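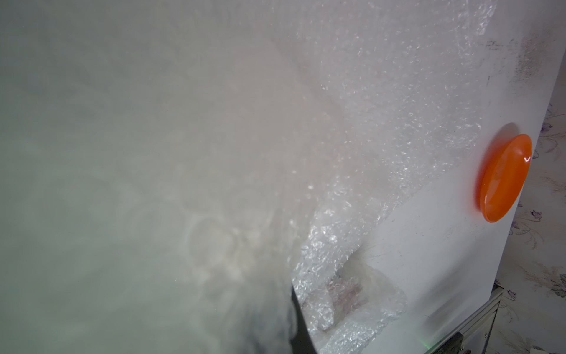
1 min read

Spent the week getting the cottage at Trarkiddale ready for fall guests. Posting what changed so people who've stayed before know what to expect.

It still sleeps 6. Two doubles upstairs, one twin room on the ground floor next to the bathroom. The twin beds can't be pushed together, so please stop asking me to try.

Check-in is 4 p.m. now. The cleaner needs the extra hour on a Saturday.

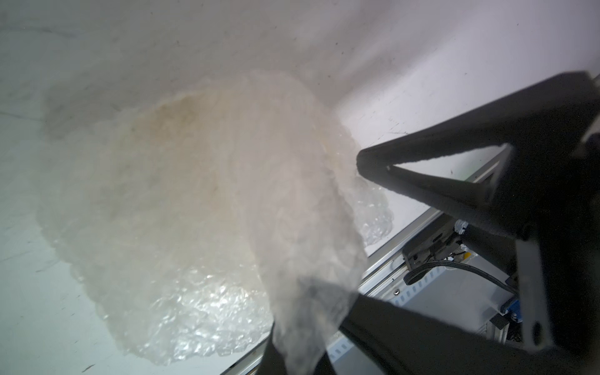 By Alun Edwards

The old lamps and the hall mirror have gone over to the Lewis apartment in town. That one sleeps two and has its own parking space.

The beach is 8 minutes on foot by the lower path. The upper path takes 16 and has a better view, but it's steep with a stroller.

New key box by the back door. Your code comes by text the morning you arrive.

Dogs are fine downstairs. One per booking, please.

Midweek nights in September are $87, with a two-night minimum. Weekends are full until the end of the month.

Bookings go through Mondura as before. If you need a cot or a high chair, put it in the notes when you book.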